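The old freight yard at Stitedgate sits lower than the streets on either side of it, and for most of its life the only people who saw it were the ones who worked there. The last trains left years ago. What stayed was a long wedge of gravel, a brick warehouse with a good roof, and a wall that separated the Ellier neighborhood from the river.

The wall is coming down in stages. The first gap opened in March, wide enough for a footpath and a fire truck, and people in Ellier can now walk to the water in four minutes. Before that, the route went up to the highway bridge and back down the other side, with a stretch of no sidewalk near the gas station.

The plan for the yard calls for 753 homes, a grade school, a small park along the river and work space in the warehouse. Geerts, the developer, bought the land from the railroad after two earlier buyers walked away. Both had wanted to clear the site and build apartments only. The city turned down the first proposal over traffic and the second over the warehouse, which residents had asked to keep.

Geerts kept it. The company also agreed to something less common, a rule that 30 percent of the ground floor space across the whole site has to be rented to businesses that make or repair things. The rents on those units are tied to what workshops in Ellier were paying when the agreement was signed, with a yearly increase written into the lease.

The rule came out of a survey the city ran at the start of the planning process. Close to the top of the answers, under parking and flooding, was the loss of small industrial jobs. Ellier used to have upholsterers, sign painters, two machine shops and a place that rebuilt truck transmissions. Most of them rented by the month in buildings that have since been turned into lofts. The shops that survived moved out past the beltway, and the people who walked to work had to buy cars.
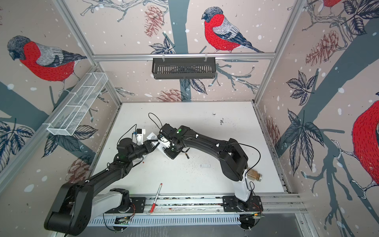
Drivo, a cargo bike company, signed the first lease in the warehouse and took the north end, where the loading doors are. It builds frames there and repairs bikes for delivery firms in the city center. A cabinet shop and a commercial laundry followed. The middle section of the building is still waiting for its new electrical service, and the units there are expected to open in December.

Mixing workshops and housing has its problems, and the first residents have already found a few of them. The laundry starts at five in the morning. Delivery trucks back up along the service lane, and the beeping carries across the courtyard to the bedrooms on that side. The city has moved the earliest delivery time to seven, and Geerts has agreed to put heavier windows in the second row of buildings, which are not yet framed. The people in the first row have asked for the same windows and have not been given an answer.

Money is the larger question. The homes are being sold in three phases, and prices in the first were higher than many people in Ellier had expected. One in five units is reserved for households below the city's income limit. More than 2000 households applied when the waiting list opened, and the list was closed again within the month. Tenants' groups in the neighborhood want the share raised in the later phases. Geerts says the cost of cleaning the soil, which held decades of diesel and creosote, leaves no room for that without public funds. The city has applied for a state grant and expects to hear by spring.

There is also the matter of what happens outside the site. Rents on the three Ellier blocks closest to the new path have gone up since the wall was opened. Two storefronts that had been empty for years are leased, one to a bakery and one to a dentist. The hardware store on the corner is staying, on a shorter lease than it had before.

The school will be built last. Families moving in now are assigned to the grade school in Ellier, which has room in the lower grades and very little in the upper ones. Parents on both sides of the wall have asked for the order of construction to be changed, and the planning department will take up the request when the permits for the second phase come in.

The next section of wall is scheduled for removal after the high water season. It runs behind the ball field, and the brick will be cleaned and used to pave the square in front of the warehouse.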